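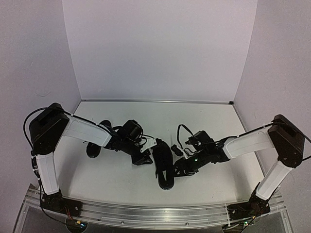

Progress report to the Farneck program office
Bimanual handling of laced footwear
Submitted by Joris Van Hecke, Vedemik
19 May 2021

Work in this period centered on learning two-arm lace manipulation from demonstration. The method trains a single policy for both arms on operator demonstrations, with images from fixed and wrist-mounted cameras as input. The earlier approach, in which each arm had its own policy and a shared timing signal, was closed at the end of the last period.

We have now recorded around 2000 demonstrations. Black shoes were chosen for the main set on purpose. Laces, upper and sole have nearly the same color, and the policy must find a lace end from thin outlines and small differences in sheen.
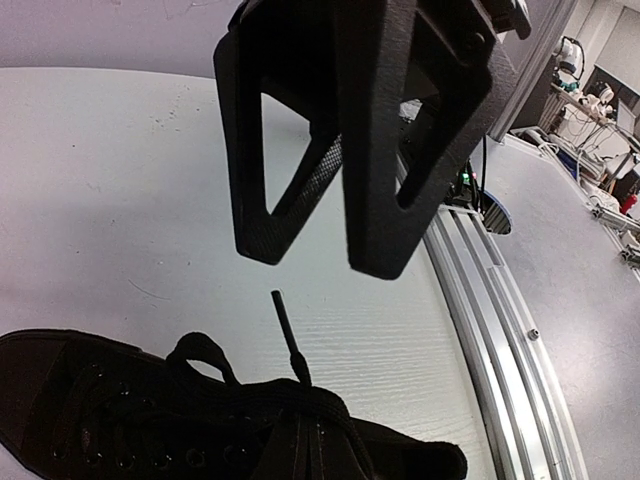
Lace ends that stand clear of the knot are the easier case. Ends that lie flat against the upper remain the main source of failed grasps, and Thijs De Smet has begun a separate labeling pass on those recordings. His first results suggest that the gripper often closes at the right place but too high. We are testing a lower approach height before making any change to the network.

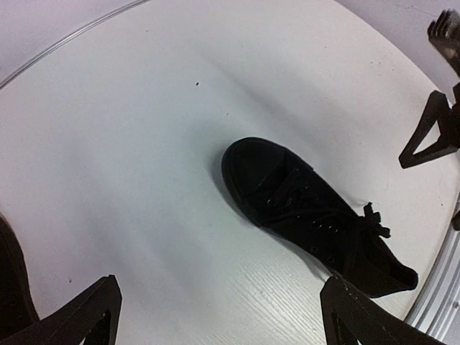 Shoe placement is the second open matter. The first recordings kept the toe in much the same direction, and the trained policy did poorly when the shoe was turned. Operators now change the angle and position between demonstrations. The full set will be retrained on the Jevbridge cluster once 12 further sessions are complete.

The Hoekstra comparison — planned for this period — has moved to the next one, as the baseline code needed more repair than expected. Spending is within the approved budget. We request no change to the October milestone.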